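Notebook – jeans folding, gripper station 2
November, bench session, started 9:40 am
Written up by Zawadi. Halima Ndung'u on the second gripper for the two-handed runs.

Fault: jaw width reading sticks while the jaws are pinching thick cloth. Found partway through the morning. Not fixed as of this entry, workaround at the bottom.

Plan for the day was more jeans demos for the Jenau folding set. Grasp at a seam, lift, bring across, release. Same denim as last time, same table.
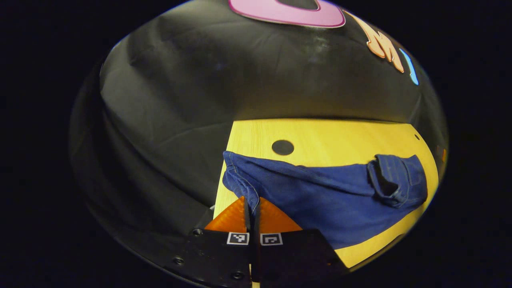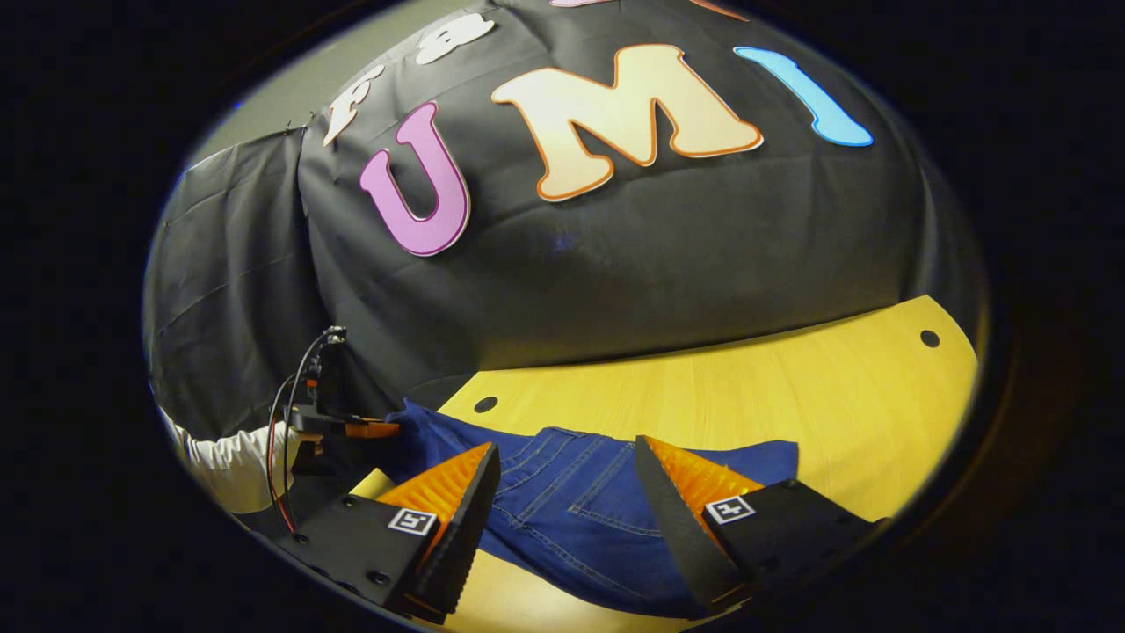 Jeans on the table, left-hand and right-hand work.

First batch felt normal in the hand. I only noticed the problem when I ran the width check over the logs at morning tea. On a good grasp the width trace drops, flattens while the cloth is held, then climbs when you let go. On a lot of these it drops and flattens, and then stays flat well after release. You can see the jaws open in the video and the number doesn't move. Then it jumps to the open value in one step.

Went back through everything recorded on this gripper since the finger swap. 753 episodes. I've pulled the lot out of the training folder until they're sorted. Please don't put them back in because the folder looks thin.

Why it matters: if the policy learns from these it learns that the jaws stay shut after a release. On the arm that means it carries the cloth past the drop point and keeps pulling. We had a near thing with that in the Zenis cell last month, when the arm dragged a towel and the clamp it was caught on toward the edge of the bench. Halima hit the stop. I put it down to a bad checkpoint at the time. Now I'm not so sure, and I've added a note to that entry.

What we checked

Marker detection. Width comes from the two finger markers, so that was the first suspect. Played back 40 of the bad episodes frame by frame. Both markers are found in nearly every frame, including the ones where the width is stuck. So the camera side is fine.

Lighting. Turned off the overhead nearest the table in case of glare. No change.

Calibration file. Dated before the finger swap. Redid it. The open and closed values shifted slightly but the sticking is still there.

Filter. Found it, I think. The width goes through a smoothing step Vandenberghe's people wrote for the older fingers. If a new value is too far from the last one it gets thrown out as a bad detection and the old value is held. It does this until enough rejected values agree with each other, and then it lets go. With the old fingers the jaws opened slowly enough that this never came up. With these ones, when you let go of a folded seam the trigger snaps back and the width changes faster than the limit allows. Thin cloth doesn't load the fingers as much, so the T-shirt sets look clean. I spot-checked a few and they were all right, but somebody should do it properly.

Test: turned the filter off and replayed the raw marker positions from the same 40. Width follows the jaws in all of them. There's a bit of jitter when a fold covers part of a marker – that's what the filter was there for in the first place.

Still open

– Whether the limit can just be raised, or the filter has to go. Halima wants it gone. I'd rather raise it and flag the rejected frames, so that we can see when it's happening.
– Fidura has the same filter on their copy of the pipeline. Message sent, no answer yet.
– The left gripper is on the old settings too. Haven't looked at its logs.
– The width check only runs when one of us remembers to run it. It should run at the end of each batch.

Workaround for now: record with the filter off and keep the raw marker file with every episode. Release the trigger slowly on seams and pockets. No new checkpoints on the arm from anything trained on denim data until the 753 have been reprocessed. If you have to run an older one, keep it at slow speed with one person on the stop and nothing clamped to the bench.

Recorded a short batch after lunch with the filter off, both of us on grippers. Traces look right on my side. Reprocessing script is half written and sitting in my home folder, will move it to the shared drive once it handles the two-handed episodes.

Packed up at 4:15. Spare finger screws are down to the last bag, need to order.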